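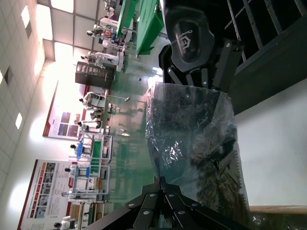 Kellska Bags: teleoperated two-arm bag handling

README, last touched Thursday, June 28, 2018
Maintained by Lanying Cai and Shufen Shi. Complaints to Shufen, praise to either.

What's in it

3,692 demonstrations of a person driving two arms through one small chore: get hold of a plastic bag, get the other gripper to its open end, and move the thing without emptying it on the table. Thirteen operators took part. Seven of them had never driven an arm before, and you will be able to tell which seven.

The bags are clear, thin and crinkly. Contents are dark and crumpled, and we left them that way on purpose after a first round with neatly folded filling taught the policy that the world is neat.

How it was recorded

The operator holds a pair of Trolby hand controllers and stands where they can see the table. Each gripper follows one hand. There is no force feedback, so operators learn to judge a grip by watching the plastic wrinkle. Some learn this faster than others.

Views come from small wrist cameras. They roll with the wrist, so the ceiling may turn up on the left, on the right, or at the bottom. We did not straighten anything. If your loader "helpfully" rotates images, please turn that off before writing to us.

Files

episodes/ one folder per demonstration
episodes/*/joints.csv both arms, plus gripper opening
episodes/*/wrist/ camera images
labels.csv operator number, outcome, notes
splits/ train and test; 200 episodes held out

The notes column is free text. "Fine" means fine. "Fine!!" means it was not fine and then it was.

Outcomes

Each episode is marked kept, dropped or torn. Torn bags stay in the set. Please don't filter them out and then report that your robot never tears bags.

Known problems

Clear plastic under bright ceiling lights is mostly glare. Depth from it is fiction.
The hall was in use throughout, so people in white coats and other stations show up in the background. A model that tracks them instead of the bag has better social skills than we wanted.
The left gripper clock runs slightly behind in the December episodes. Use align.py, which Lanying wrote in a bad mood and which works very well.

Use

Free for research. Cite it as Cai and Shi, Kellska Bags. Operators are listed by number only, at their request, and in a couple of cases at their insistence.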